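Clikivden to sort uncolored plastic separately starting in April
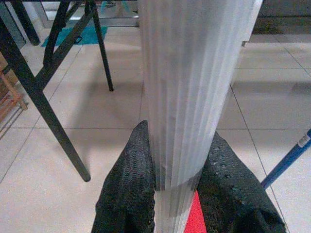 A ribbed, translucent plastic cylinder. Uncolored and colored plastics will be baled separately under the new contract.

Clikivden will begin separating uncolored rigid plastic from colored rigid plastic in April, under a revised processing contract with Flarkidix, the company that operates the city's materials recovery facility on Amaral Road.

The change applies to curbside material and to plastic left at the Hada drop-off site. Residents will keep the carts they have now, and the pickup schedule stays the same. The separation will be done at the plant, after paper, cardboard, metal and film have been removed from the stream.

Most rigid plastic collected in the city is now baled by polymer only. Polypropylene tubs, cups and tubes go into one bale, and high-density polyethylene jugs and bottles go into another, with clear, white, black and colored pieces mixed together in both. Reprocessors buy the mixed bales at a lower price than natural grade, the trade term for plastic with no pigment added. Pigment can't be taken out in a standard wash and melt process, so pellets made from a mixed bale come out gray, green or black and are used mostly for pipe, pallets, plant pots and other goods in which color doesn't matter.

Natural-grade pellets can be colored again. They are also lighter in tone, with a milky or hazy look in thin sections, and are accepted by a wider group of molders.

According to the contract summary posted by the city, Flarkidix will add a second optical sorting pass to the existing container line. In the first pass, near-infrared sensors identify the polymer of each item on the belt, and air jets push it to the correct chute. The second pass uses visible-light sensors to measure how much light goes through the item and how far its color is from neutral. Pieces that meet the threshold are sent to a natural bunker. Everything else stays in the mixed bunker for that polymer.

The summary lists several kinds of items that gave inconsistent readings during testing. Thick-walled pieces pass less light than thin ones of the same resin. Ribbed and fluted walls scatter light unevenly, so that one part of a piece may read as clear and the next part as opaque white. Nested cups read as a single thick object. For these shapes, the sensor will take an average over the full length of the item instead of using a single point, and the belt speed on the second pass will be lowered to allow it.

Full shrink sleeves are a separate problem. A sleeve hides the wall under it, and an uncolored bottle with a printed sleeve will usually be sent to the mixed bunker. The city isn't asking residents to remove sleeves or labels, although the summary notes that a bottle without its sleeve has a better chance of being sorted as natural.

Trial results

Flarkidix ran a trial on one collection route last year that covered 683 households. Material from the route was kept apart from the rest of the city's recycling and run through a temporary sensor at the end of the container line. The natural fraction made up 29 percent of the rigid plastic by weight, after moisture and food residue were subtracted.

That was higher than the company's planning estimate, which had been based on bale audits. The trial report says the difference is explained mostly by polypropylene. Uncolored tubs and cups had been undercounted in the audits, where crushed pieces with labels were recorded as mixed.

Contamination in the natural bale was measured by hand-picking samples. The main contaminants were white pigmented tubs that passed the light test because their walls were thin, and clear PET trays that had been misread in the first pass. The report recommends a stricter light threshold for polypropylene and a small adjustment to the air jet timing. Both have been written into the contract as conditions for full operation.

The trial did not include apartment buildings or businesses. The report states that its figures "should not be applied to multifamily or commercial routes without further sampling," and the contract calls for that sampling to be done during the first year.

Cost and payment terms

The processing fee paid by the city per ton doesn't change. Flarkidix will pay for the sensors, the added conveyor and the new bunker, and will keep a larger part of the revenue from natural bales until the equipment is paid off. After that, revenue from those bales will be divided on the same terms as other commodities.

The city can audit bale weights and sale records at any time. If the natural bales are rejected or downgraded by buyers at a rate above the limit in the contract, the company has to cover the loss. It can also suspend the second pass, with written notice, if the market price for natural grade falls to within a set margin of the mixed price. In that case the material would go back to being baled by polymer only, and no recyclable plastic would be sent to the landfill as a result.

The contract runs for 9 years, with an option for the city to withdraw after the first equipment review.

Construction work at the Amaral Road plant will require the container line to be shut down for up to 2 weeks. During the shutdown, mixed containers will be stored under cover at the Hada site, where the paving was extended last fall. Paper and cardboard will be processed as usual. The city expects no missed pickups, but the Hada drop-off will close earlier in the day, at 3 p.m., while the stored material is being moved.

What is accepted

The list of accepted plastics has been reworded but is mostly the same. Bottles, jugs, tubs, cups and rigid food containers are accepted in any color. Items should be empty, and a quick rinse is enough. Caps may be left on.

Two points have been clarified. Plastic tubes and cylinders used as packaging are accepted if they are rigid and longer than a finger. Smaller pieces fall through the screens at the front of the line and end up with broken glass -- this applies to loose caps, medicine cups and short lengths of tubing. Flexible corrugated hose, including the kind used for sump pumps and dryer vents, is not accepted at all. It wraps around the shafts of the disc screens and has to be cut out with the line stopped.

Corrugated plastic sheet, used for yard signs and some roofing, is also not accepted in curbside carts. The sheets travel with the cardboard on the first screen and contaminate the paper bales. Clean sheet may be taken to the Hada site, where it is collected in a separate container and shipped without passing through the plant. Roofing panels that have been outdoors for a long time should go in the trash. Sunlight breaks down the polymer chains, and weathered panels tend to shatter in the baler.

Black plastic remains on the accepted list, although much of it isn't recovered. Carbon black pigment absorbs the near-infrared light used in the first pass, and the sensor receives no usable signal. The revised contract doesn't address this. The city's summary says that detectable black pigments are used by some packaging makers, but that the plant has no way to direct items by pigment type before they reach the sensor.

Compostable cups and containers should be kept out of recycling carts. Many are clear or hazy and look the same as polypropylene or PET. The first pass identifies most of them correctly and rejects them, but pieces lying under other items can be carried over into a bale, and a small amount is enough to weaken the finished pellets.

Next steps

A printed card with the revised list will be mailed with the spring utility bill. The list will also be posted at the Hada site and at the public works counter. Haulers that serve businesses in the city have been sent a separate notice with the bale specifications.

Flarkidix is required to run acceptance tests before the new pass goes into regular service. The tests use a prepared batch of known items, including crushed, labeled and ribbed pieces, fed at normal belt load. Recovery and purity are measured separately for each polymer, and both have to meet the contract values in consecutive runs. If polyethylene passes and polypropylene does not, the company may start with polyethylene alone and repeat the polypropylene test later.

Results of the acceptance tests will be published with the city's monthly solid waste report. The report will list natural and mixed bales on separate lines for the first time, and earlier months will not be restated.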